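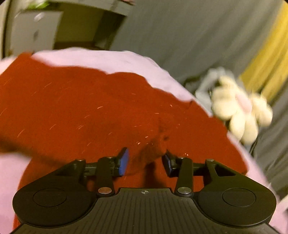 Our church sings badly in July. The choir goes on break, the organist visits her sister, and the hymns get left to whoever is standing closest to the piano, which last summer meant me. I know 3 chords well and a fourth socially. So when Yuk-lan Yau asked if I'd help put together a hymn sing on the lawn at Wercombe, I said yes before I had thought about it, and then I went home and thought about it for a week. She wanted color, she said, something people could see from the road. Red-orange fabric, a big piece of it, spread out flat the way you'd lay a cloth over a pale pink sheet, is about as much color as I can handle before coffee, but I see her point. You would not drive past it thinking we were closed.

The music was harder. Mei-kuen Chang wanted the old hymns, all the verses. Shih-chieh Yang wanted the newer songs, all the repeats, and I can report that these come out to the same length. We had 90 minutes and a list that would have carried us into the fall - I cut it twice and somebody kept adding "Abide with Me" back in pencil.

We printed 70 song sheets and had to share. The wind took a few during the second hymn, and the basses, who had been looking for an excuse, went after them. The piano stayed indoors, so Aranka Gál played accordion, louder than I knew an accordion could go. By the last song even the teenagers were singing, or at least moving their mouths in the right direction.

Yuk-lan wants to do it again at Christmas. Outside. I've asked if she has met December.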